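# Moving 191 tables off one big instance

*Mar 11, 2019*

The database group at Plerkano spent last year splitting a single production server into smaller ones. We spoke with the lead administrator on the project, who asked that we keep to the technical side.

The old server held 191 tables in one database, most of them behind an order system called Monura. Backups ran to 700 GB. "The size was fine," the administrator says. "The restore time was the problem. We tested it in May and missed our target by hours."

The first step was to find out which tables were used together. The team logged every query for 8 days and grouped tables by the joins they appeared in. Some groups were clean. Others were tied together by one report that ran once a month.

"We had 56 foreign keys that crossed a group line," the administrator says. "Each one had to be dropped, replaced by a check in the application, or used as an argument for leaving both tables where they were. We left more of them than I had planned."
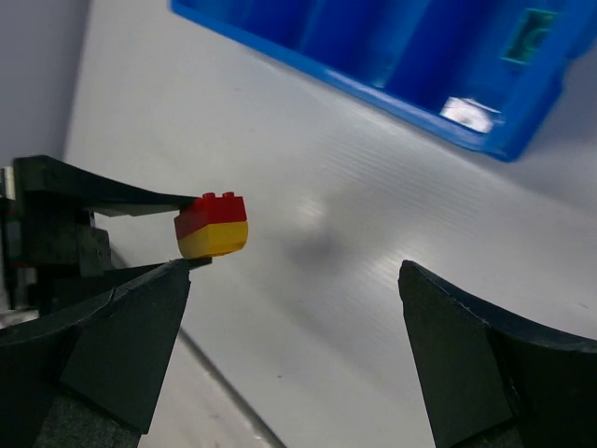 *Red brick over yellow brick.*

Data was copied with log-based replication. The new servers ran as read-only replicas until lag stayed under a second, then writes were switched group by group. Kelel, the billing service, went first - it had the fewest tables and its own connection string.

Not every switch was clean. Apaza, the stock service, kept a pool of old connections open and went on writing to the former primary after the switch.

"We had set the login to read-only, but the service account was a member of a second role that we missed," the administrator says. "Permissions add up. Check the effective rights, not the grant you just changed." The stray rows were found by comparing key ranges and merged by hand.

Asked about index maintenance, the administrator says the nightly rebuild job is gone. Statistics are updated on a schedule and indexes are rebuilt only when a query plan gives cause.

The monthly report still reads from a separate copy, refreshed overnight. "I would like to retire it," the administrator says. "The finance side wants to keep it through the next year-end close, so it stays on the backup list for now."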